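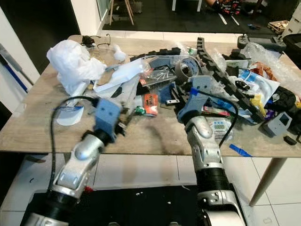 A wood-grain tabletop under packing tape, screws, bubble wrap and cable chain.

Every workplace has a table like it. It starts out as a spot for opening the mail, and by November the wood grain only shows in patches.

The trouble is the mix. Trash and parts arrive in the same box, and they get left in the same heap. A crumpled plastic bag takes up more room than anything worth keeping, while a small bag of screws ends up under a flat package and gets ordered again.

At Sanutar, a repair shop in Bromach, the staff went through their own table last winter and logged 646 items. Over 20 were bags of screws.

Their method is slow but simple. Soft packaging goes first – bags, wads, loose sheets. Bubble wrap is rolled and kept, one roll only. Next come the long things. Cable chain sprawls across whatever is near it, so the shop coils each length and hangs it on the wall.

Small electronics get a tray each, with their wires. Brackets and screws go in labeled jars. Tape lives on a hook.

The shop now clears the table before lunch and again at closing. The jars came from Grodberg, a kitchen supplier down the street, and most of them are already full.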